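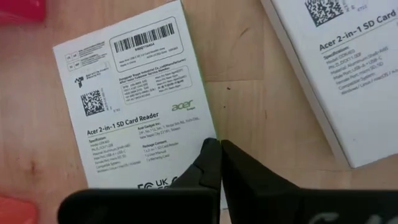 Wastholm Runners: club race results, README

14 Sep 2023
By Ghassan Saliba

These files hold the results of the Wastholm Runners club races. There are 3,642 rows, one row for each finisher in each race. I keep them so that members can find their old times and so that the handicap for the December race is calculated the same way every year.

Files

results.csv has the finish times. races.csv has the name, course and distance of each race. The two are joined by race_id.

Columns in results.csv

race_id: same as in races.csv
member_no: empty for guests
finish: hours, minutes and seconds, gun time
category: age group on race day
note: free text, mostly empty

Known problems

The Harb Hill course was changed after the bridge was closed. The new course is 200 meters longer, so please do not compare old and new times directly. In 2 races at Onness the clock was started late, and I have marked these rows with "late start" in the note column. Members who changed their surname may appear under 3 or fewer numbers. I am still merging them.
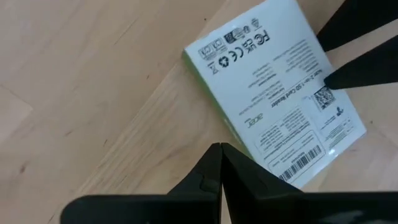 Back of the Acer card reader box.

Use

Members may use the files for any club purpose. Please ask before you publish names outside the club. Corrections are welcome, if you can give the race and the member number.

Comments

Issa Nseir: My time for the Lirnus 10K is in the file twice, with different seconds. The slower one is right, unfortunately!

Ghassan Saliba: Thank you Issa, I removed the faster one.

Issa Nseir: Could you add the relay results also?

Contact: results desk, Wastholm Runners | © Wastholm Runners | Back to top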